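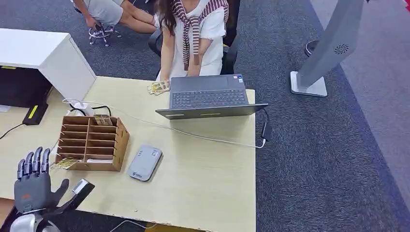 Hands up, who had a good November?

I did, mostly. I've spent nearly all of it working out which hand we should be buying for the card job, and several of you have stopped me by the kettle to ask how it's going, so Efe Akpan said I might as well write it up for the newsletter and then you can all leave me alone. (She put it more nicely than that.)

If you missed the last issue, the card job is the one where the robot takes a card out of a slotted cardboard organiser on a desk and puts another one back in. It sounds like nothing at all. A four-year-old can do it! But a card is thin, slippery and bendy, the slots are narrow, and the dividers are only cardboard, so if you come in at a bad angle you shove the whole grid across the desk and have to start again. We picked it for exactly that reason. Anything that can deal with a card standing in a slot will have an easier life with most of the things on our list.

We had three candidates. The first was the Birorex, a plain two-jaw gripper that we already own and that everybody is a bit rude about. The second was the Lorente, a suction cup on a springy stalk. The third was the Henus hand, with proper jointed fingers and a thumb, and I'll admit now that I wanted it to win before we'd even got the lid off the crate. Jelle Meijer made me write that down at the top of the test sheet so it would be there for all to see when I started making excuses for it.

The rules were simple. Forty tries per hand, same organiser, same pack of cards, same person putting the cards back in between goes. A try counted if the card came out without the organiser moving and without a crease you could feel with your thumbnail. Moataz Chraibi did the judging on creases and he is merciless.

The Lorente went first and was lovely to watch when a card was lying flat on the desk. Straight down, little kiss, up it comes. With the card standing in a slot it was hopeless, as you'd expect, and we had to tip the organiser back to give it any chance at all. We stopped counting that as a fair try after a bit of an argument. I still think there's a place for it, maybe as a second tool, but it can't do this on its own.

The Birorex was the surprise. Jaws closed down thin, slow approach, pinch, lift. Dull as anything and it just kept going! Where it came unstuck was putting cards back. Once it has hold of a card it can't shift its grip, so if the card is a touch crooked it stays crooked, and then you're asking the whole arm to twist round to sort it out. Our arm does not enjoy twisting round that close to a desk, and neither does the person sitting at it.

And then the Henus. I'm going to be fair here. The first afternoon was dreadful. The thumb swings out quite wide to the side when the hand is open, and I'd set up the approach as if it didn't, so we kept brushing things that weren't supposed to be part of the test. Eustaquio Zepeda sat down with me and we redid the approach so the hand comes in with the fingers pointing up and only turns over when it's clear of everything. After that it was a different animal. Pinching between the thumb and one finger, it can roll a card a little to straighten it before it goes in the slot, and none of the others can do anything like that.
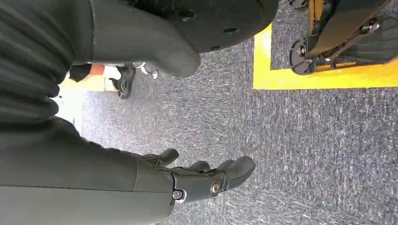 The fingers stretched out over the carpet, with the yellow floor tape further back.

A word on the fingertips, as people have asked. They're rounded, and I'd worried they would be too fat to get between two dividers. They are too fat! You can't go down into the slot with them, full stop. What you do is take the card by whatever is sticking up over the top, which is fine until somebody pushes a card all the way in. We tried a few daft ideas for that and the least daft is simply to use taller cards. Olanrewaju Ezeani has a better one involving a tiny notch cut in the front of each slot, and he's promised to cut one up for us if I bring him the cardboard.

The other thing we learned is about cameras. I'd been running everything off the one up at the head, which gives you a good view of the whole desk and tells you very little once the hand is near the card, because the hand is in the way. Adding the wrist view helped more than any amount of fiddling with the fingers. It does also show you an awful lot of your own robot, so you need to be choosy about which bit of the picture you feed to the software. Moataz has crop settings he's happy with and they're in the shared folder under "wrist, use these".

So where are we? Leaning towards the Henus, with the Birorex kept on for anything stiff and square. The controller is the part I'm less sure of. The Atevik box we have on loan drives the hand nicely but takes four goes to wake up some mornings, and I'd like that sorted before anyone signs anything. Next up is a long run, 1000 picks, to see how the fingers hold up. If you've got an hour to spare and don't mind putting cards back in slots, come and find me. I'll bring biscuits.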